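Chapter 2
Fixed Costs and Variable Costs

Words to know: fixed cost, variable cost, mixed cost, unit cost, output

Marcelle Besnard makes scented candles and sells them under the name Rillness. She works in a unit on the edge of Macaraeg, and on an ordinary day she fills 75 jars. In November, when shops are ordering for the holidays, she fills a good many more. In the slow weeks of spring there are days when she fills none at all.

On those quiet days the business still costs money. The rent has to be paid, and so does the insurance. So does the loan on the melting tank. Added up and spread over the working year, these bills come to $270 a day, and they stay the same whether the shelves are full or bare. We call them fixed costs.

Other bills move with the work. Wax, wicks, jars, labels and scent are used up as candles are made. If Besnard makes twice as many candles, she needs twice as much wax. These are variable costs.

The difference matters when she sets a price. On a day with 75 jars, each jar has to carry $3.60 of fixed cost, which we find by dividing $270 by 75. If she makes fewer jars, each one carries more. The rent has not changed, but there are fewer candles to share it. Students often read this as a sign that the rent went up. It did not. Fixed cost per unit changes with output, while total fixed cost stays where it is.

Some costs do not fit neatly under either heading. Her electricity bill has a standing charge, owed even if no switch is touched, plus a charge for each unit of power used. A bill like this is a mixed cost, and before it can be used in a calculation the two parts have to be separated. The method is set out on page 201.

Equipment is usually treated as a fixed cost. A business pays for it in advance, or in equal payments, and the payments do not follow the number of items made. Supplies that go into the product are variable. Sheet materials and cardboard can fall on either side – it depends on whether they are bought once and kept, or used up with each order.
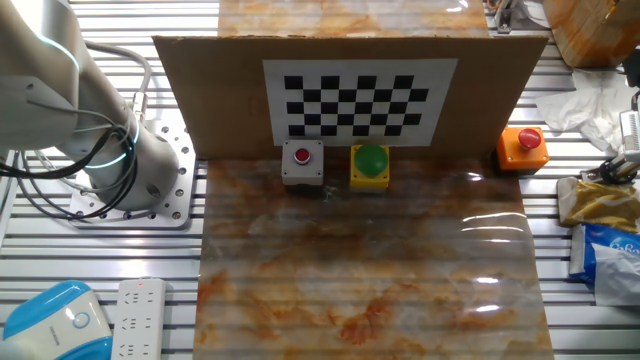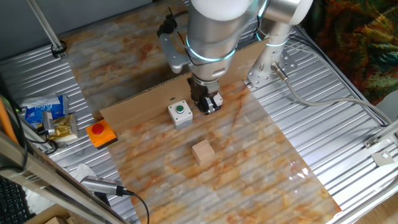
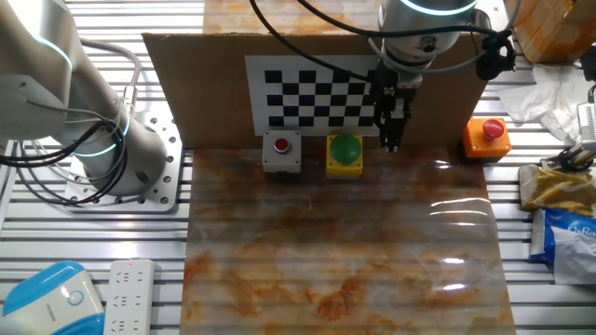

Equipment on metal work surfaces.

Wages need more care. Besnard pays Crisanto Marquez a set salary to keep the accounts and take orders, so his pay is fixed. The packers are paid by the box, and their pay is variable. Both appear in her books as wages, and a reader who looked only at that heading could not tell them apart.

Before you go on, write down the costs of a business you know. A food stall, a hair salon or a bus company would do. Mark each cost F, V or M. Keep the list – you will need it in the next section, where we compare Rillness with Condent, a larger firm that rents its equipment by the hour.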